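The Slow Return of the Dirt Yard

Vunutville gave up on lawns by degrees. First the strips between sidewalk and street went brown and stayed that way, and then the front yards along the east side followed. By the end of last May, whole blocks had bare ground where there used to be grass, and people had stopped apologizing for it.

The town sits on a shelf of gritty soil above the river. Rain runs off it in minutes. Older residents remember that most houses here had swept yards well into their parents' time — plain dirt, raked or broomed once a week, with a few shrubs near the porch and a tree for shade. Grass came in with the new subdivisions and with cheap water. Now the water costs more, and the swept yard is coming back, though few people call it that.

What they call it depends on who is talking. The town's planning office says "unplanted surface." The garden center on the road to Gradby says "dry garden" and sells gravel for it. Most homeowners just say the yard.

I grew up two streets over from where I live now, and my family kept grass. My father cut it on a diagonal and edged it with a spade. When I bought my own house I did the same for six summers. The seventh summer I paid for water through July and then quit. The grass was dead in three weeks. I left it alone through the winter, and in spring I pulled up what was left of the roots and had 2000 square feet of dirt.

The first thing you learn about dirt is that it moves. Wind takes the fine part and leaves the grit. Foot traffic packs it in some places and loosens it in others. After a hard rain there will be a small fan of silt at the low end of the yard, and if you do nothing it will be on the sidewalk next time, and in the storm drain the time after that.

The old way of handling this was sweeping. A brush broom, made from whatever grew nearby, was dragged across the ground in overlapping passes. It took up leaves and left a hard skin on the soil. Done every week for years, the skin gets tight enough to shed water slowly, and weeds have trouble starting in it. I have been doing it for two years and I have a decent skin on the path to the gate and nowhere else.

Most people do not want to sweep. They want part of the yard to have a surface on it, so that chairs sit level and shoes stay clean. This has turned into a small trade. A firm called Jistau, which used to lay sod, now does almost nothing but pads: squares and rectangles of flooring or pavers set on leveled ground, with the dirt left open on all sides. The crew can finish one in a day if the ground is close to flat. If it slopes, they have to cut into the high side, and the price goes up.

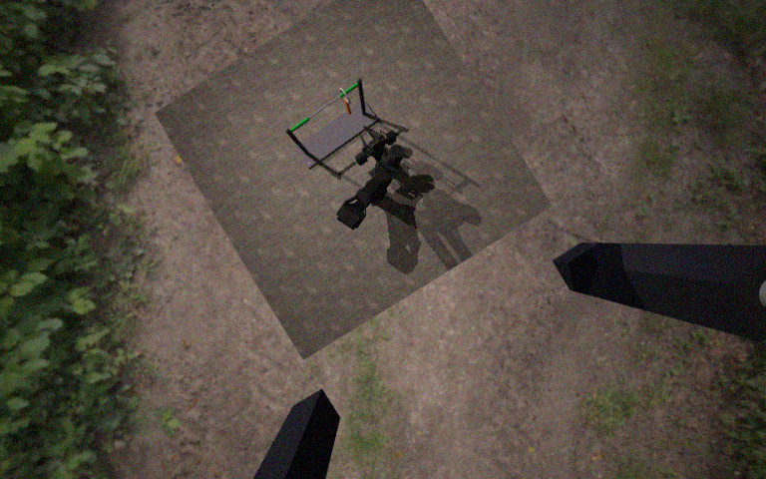 Prices vary more than they should. I asked for quotes on a square pad at the back of my lot and the lowest was $400 below the highest, for the same materials. The difference was in the base. A cheap pad goes straight onto raked soil. A better one gets four inches of crushed stone, tamped twice, with sand over it. The cheap kind looks the same for the first year. Then one corner drops.

Setting the pad at an angle to the house has become common here, and there is a practical case for it. A pad laid square to the fence leaves long narrow strips of dirt that are hard to reach with a broom or a rake. Turn it, and the leftover ground comes in wide triangles. You can get a wheelbarrow into a triangle. You can also plant one tree in it and have the roots stay clear of the base.

The open ground around a pad does not stay bare by itself. Grass comes back in tufts, mostly near the edges where water collects. Some owners pull it. Others let the tufts stand, and in late summer they turn the color of straw and look fine. What you should not do is spread thick bark mulch, which floats. After the storm two springs ago there was bark from Vunutville lawns on the boat ramp at Gradby.

Pebbles are another matter. Every yard on the shelf has them, and they work their way up each winter. My neighbor rakes hers into a border. I leave mine, except on the path, where they roll underfoot. A scattering of small stone slows the runoff and keeps the wind from lifting the soil, and it costs nothing.

There are real complaints about dirt yards, and some of them are fair. Dust gets into the houses. In a dry August you can write on the kitchen table by evening. People with asthma notice it, and a few families on my street have gone back to planting, using low native grasses that need water once or twice a month. Bare ground also gets hot. It is cooler than asphalt in the afternoon but a good deal hotter than a lawn, and without a tree the yard is not usable between noon and five.

Shade is the part that takes longest. The Amin nursery, south of town, sells young oaks and hackberries, and the people there will tell you plainly that a tree bought this year will shade a chair in ten. They have a waiting list all the same. The nursery had 50 hackberries in the spring and sold out before they were unloaded. I have one, planted in the triangle nearest the alley. It is taller than I am now, and it throws a patch of shade the size of a doormat.

The town has been slow to decide what it thinks. The code still says that front yards must be "maintained in living ground cover," a line written when everybody had grass. Inspectors have not enforced it for some time. A revised version goes to a public hearing on 26th August, and the draft would allow bare soil so long as it does not wash onto the sidewalk. It would also require some kind of edging at the street. I expect the argument to be over the edging, which is the only part that costs money.

I do not miss the lawn much. I miss the smell after it was cut, and the fact that you could lie down on it. I do not miss the mower or the bill. On the evenings when I sweep, I start at the back steps and work toward the gate, and it takes less time than mowing did. The broom lasts one season. I make the next one in the fall from the stiff brush that grows along the river road, and hang it in the shed to dry.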